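Sheehan Road Safety and Burglary Reporting Project
Progress report to the Fomley Fund
Prepared by Sobia Khattak, project lead
March 22, 2023

Period covered

This report covers the work done since our last report in June. It follows the headings in the grant agreement. Spending is in the separate sheet sent to Roald Strand.

Background

The grant pays for a reporting service for residents of the Sheehan district and the farms along the Dolto road. People who have been burgled, robbed on the road or threatened at home can call one number and give a statement to a trained call taker. The statement goes to the district police post and a copy is kept by us. Before the project, residents had to go to the post in person, and from the outer farms that means a long trip on the same road where most of the robberies take place.

Calls and statements

We took 400 calls in the period. Of these, 297 led to a written statement. The other calls were requests for information, calls about matters outside the district, and calls where the person decided not to go on. Call takers no longer press people who want to stop. They give the case officer's number and note the time.

Burglary of homes and farm buildings is still the largest group, followed by theft of livestock and then robbery on the road. The road robberies are fewer than the burglaries but more serious, and two of them led to hospital treatment. Most took place between the quarry turn and the Fodow bridge, in the early evening. We passed this pattern to the police post in writing and they have moved their evening patrol to that stretch. It is too early to say what difference this has made.

Four callers reported threats by phone from people claiming to hold a relative. In each case the relative was found safe at work or at school. We have written a one-page notice on these calls, which tells people to hang up, call the relative directly and then call us. It has gone to the schools, the market office and both clinics.

Staffing and training

We have five call takers, one fewer than planned. Hedvig Halvorsen joined in the fall and now runs the evening shift. The sixth post was advertised twice. The second round brought two suitable people, and interviews are set for next month.

All call takers finished the refresher course on taking a first statement. Leif Lindholm, a retired detective, taught it over four sessions. He asked us to change the order of the form so that the caller's safety comes first, then location, then what happened. Descriptions of suspects now come after that. The new form has been in use since the second session and statements are coming back from the police with fewer questions.

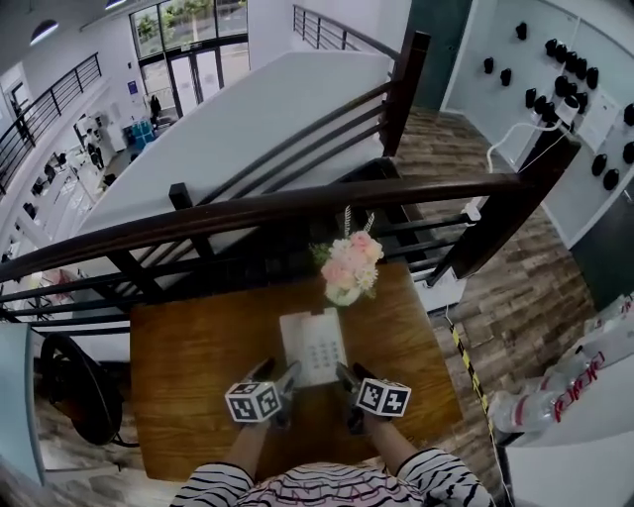 Home visits for older residents began this winter. Sverre Backlund makes most of them and has covered the town and the nearer farms. At each visit he checks door and window locks, leaves the emergency sheet and asks the resident to make a test call. The test call has been the most useful part. Several residents had our number written down wrong, and two had lines that had been out of order for weeks. A plain push-button phone on a small table, like the white one shown here, is easier for many of them than a cell phone, and we now suggest that anyone who has a landline keep it and put the emergency sheet next to it. Where the phone is upstairs or in a back room, Sverre talks with the resident about moving it closer to where they spend the evening.

The target for the grant year is 200 visits. We are behind on this because the farm roads were closed by mud for much of the winter. With the roads open and a second visitor trained, we expect to reach the target by the end of the grant year.

Locks and lighting

We fitted 40 door locks in homes that had been burglarized more than once. The locks were bought in one order, which brought the price under budget. The money left over is still in the account, and we would like to use it for outdoor lights at the bus shelters near the Fodow bridge. A written request is attached for your decision.

Work with the police post

Monthly meetings with the police post have been held as planned, except for one that was canceled when the post was short of officers. The police now tell us when a case is opened, closed or sent to the prosecutor. They do not yet do this for livestock theft, which is handled by a different desk. We have asked for the same arrangement there and were told it needs approval from the regional office.

Callers still complain that they hear nothing after giving a statement. We have started calling back everyone after two weeks, even when there is no news. This takes up a good part of the morning shift.

Problems

The call recording system failed twice. The first failure lasted one night and the second most of a day. Written notes were kept both times and no statement was lost. The supplier replaced the power unit after the second failure.

One call taker was recognized by a suspect's family and received threats. She was moved to other duties at her own request and the matter was reported to the police. Call takers now use a first name only, and we have taken the staff photographs off the notice board at the front desk.

Next period

Fill the sixth call taker post. Train the second home visitor. Complete the remaining home visits, starting with the farms past the quarry turn. Agree on case updates for livestock theft. Fit the shelter lights if the request is approved. The next report will include the results of the caller survey, which goes out with the spring notices.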